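Open Day Walk-Round Checklist – Produce Stand Demonstration
Soltard Hall, ground floor
Date of walk-round: 16/05/2021
Completed before doors, with comments for the August visit

I have filled this in at more length than the form really wants, I know, but the short version from the last open day left the next person guessing, so please bear with me.

1. Visitor line and barrier
Tape down on the floor, rope up on the public side: OK
Rope cannot be leaned over to reach the stand: OK after change
Comment: We moved the rope back by 50 cm after the first rehearsal. Children lean, and so do their grandparents, bless them, and the arms swing a little wider when they come back toward the basket than when they go out.

2. Emergency stops
Both stop buttons pressed and reset, arms parked: OK
Both stop buttons pressed and reset, arms moving: OK
Comment: There are 2 buttons, one with the operator and one with the host. The host's button had wandered off behind the leaflets when I arrived. It now lives on its own hook, and I would be ever so grateful if it could stay there.

3. Arms and hands
Speed limit set to 300 mm per second for public sessions: OK
Finger covers checked for splits: OK
Grip holds when the arm is stopped in mid-lift: OK
Comment: Tried the stop with the lettuce and again with a potato. I asked for the lettuce because the leaves give the fingers an awkward surface, and it makes a much better show than a carrot!

4. Cables
Arm cables clear of the operator's feet: OK
Arm cables covered where anyone may walk: NOT OK at first look, fixed
Desk cables tidy: NOT OK, open
Comment: The floor cables run off to the right, toward the desk, and that is just the way the host likes to walk when answering a question. Endden sent over a rubber cover and it lies nice and flat. The desk itself still needs half an hour and a bag of ties – I have left the bag on the chair.

5. Stand and crates
Stand does not rock when pushed from the front: OK
Crates seated properly at their tilt: OK
Side rails free of sharp ends: OK
Comment: The stand is a lovely sturdy thing and visitors take to it right away, as it feels like a shop. The vegetables are artificial, so please keep the little sign that says so where small children (and their parents) will see it. One young man was very keen on the radishes last time.

6. Basket
Handle secure, no cracks: OK
Emptied between sessions: remind operator
Comment: A full basket pulls on the wrist, and the hand has to keep hold of the handle the whole time the other one is picking. Four or five items is plenty for one showing.

7. Host's talk
Host knows when to ask visitors to step back: OK
Talk includes where the stop buttons are: added
Comment: The Ó Súilleabháin room next door has its own talk on the hour, and with both going at once it is hard to hear a warning. I have suggested we start at ten past.

Still open: desk cables, start time.
Result: fit to run for visitors once the desk is done.
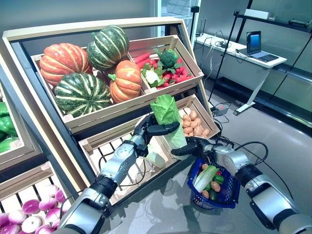

Endden: Ten past suits us fine, and we can bring a second length of the rubber cover in August if you let us know how far the host's path runs.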